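Stalirness Home Help > Laundry > Washers

Bubble wrap still on the washer, OK to use it like this?

Asked in April, 232 views

We bought a front loader, white, and it's still in the bubble wrap. My brother-in-law says leave the wrap on until we've moved (we're renting for another 10 weeks) because it'll keep the sides from getting scratched. The guy at Ferker who sold it told me it "shouldn't be a problem," and I've learned what that phrase is worth. Meanwhile I have a pile of dark stuff that needs washing and I'm tired of driving to the laundromat.

The wrap goes over the outside only. The door opening is clear and I can get clothes in.

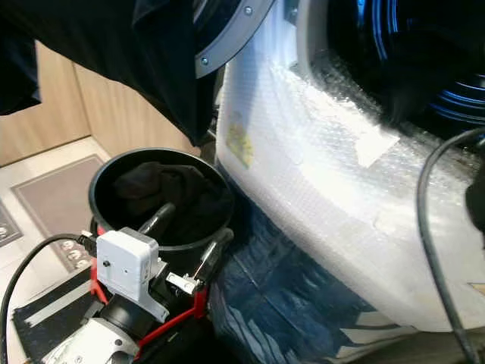 Black load at the door, wrap still on the outside.

So can I run it or not? I don't want to peel everything off and find out I needed it for the move. And please don't just tell me to read the manual. The manual says "remove all packaging" and I assume that's lawyers.

– wetano_renter

2 answers

Siddiqui
Reputation 1227

It isn't only lawyers. My doubts, in the order I'd worry about them:

Shipping bolts. A machine still in its wrap may well still have its transport bolts in the back. Those lock the drum in place, and if you spin it with them in, it will walk across the floor and maybe wreck itself. Don't go by the small screws on the door ring in your photo, those are a different thing. Look at the back panel. Take the bolts out with a wrench and keep them in a bag, you'll want them for the move.

Feet. Is there wrap or foam underneath? The machine has to stand on its own feet on a hard floor. If it's sitting on plastic it can slide during the spin, and you'll never get it level.

Damp. Wrap holds moisture against the cabinet. Ten weeks of that in a small laundry room, I wouldn't. Would it rust? Probably not in that time, but I don't see what you gain. Bubble wrap that's been shaken by a 1000 rpm spin for weeks isn't going to protect much in the truck anyway.

I'd also check that no plastic is near the door seal. A flap of it caught in the door is a leak.

Take it off, fold it, put it in a closet. Wrap the machine again on moving day. And run one empty cycle before the clothes go in, mine had an oily smell out of the factory and I wouldn't want that on anything I wear.

Comments on this answer:

wetano_renter: Still not convinced about the damp, it's a dry room. But I looked behind and there are four big bolts with plastic collars. I guess those are the ones. Nobody at the store said a word.

Siddiqui: Those are the ones. Glad you looked before you spun it.

Normunds Mets
Reputation 10

I left wrap on mine for a whole winter and it was fine. People worry too much. Just cut it around the door and the soap drawer and use it. Wash blacks in cold.

Comments on this answer:

Siddiqui: Fine how? Did you ever look under it?

Normunds Mets: No, I sold it with the wrap on. Buyer was happy.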